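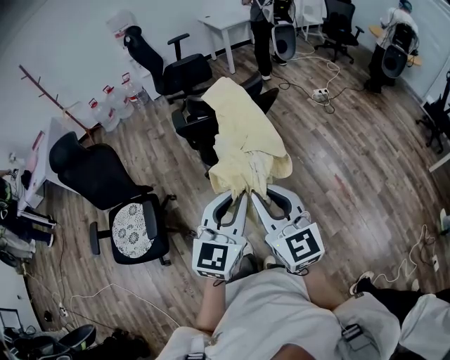 Trumley wants it on record that the last minutes were wrong, and that the vote on the shared driveway was 7 in favor and the rest asleep. The correction was accepted, minus the part about sleep.

4 min read | 29 shares | 3 comments

Minutes of the Sikstead Lane Residents' Association, June 5, 2022

Meeting opened late. The chair reminded everyone that the start time is the start time. The chair had arrived last.

1. Driveway. The gravel is still on the north side and the potholes are still on the south side. Trumley offered to introduce them to each other if the association pays for the shovel. Agreed, up to the price of one shovel.

2. Drainage quote. Wirkum sent a revised figure of $347 to clear the culvert. The previous revised figure was lower. Llorente asked what had been revised and was told "the figure." Held over until a second quote comes in - the same thing we wrote in December.

3. Parking. There are 26 permits and, on a good evening, space for most of them. The household at the corner maintains that a boat is a vehicle. The household opposite maintains that it is a boat. Discussion went on for some time and the boat was not moved.

4. Hedge. Wording of the hedge letter approved. "Kindly" to replace "for the last time."

5. Summer potluck. Will go ahead on the green. Sign-up sheet to have a column for what people are bringing, after last year's nine potato salads. Motion to limit potato salad defeated by those who make it.

6. Any other business. A request for quieter wind chimes was heard. So were the wind chimes. No action.

Next meeting to be fixed once the chair has found the calendar. Closed with thanks for the coffee, which had run out by item 2.

Comments (3)

hedgeside: The letter still reads like a threat. Kindly fix.

number_eleven: It IS a vehicle. It has a trailer. The trailer has wheels.

Pat from the top end: Can someone tell me who has the shovel?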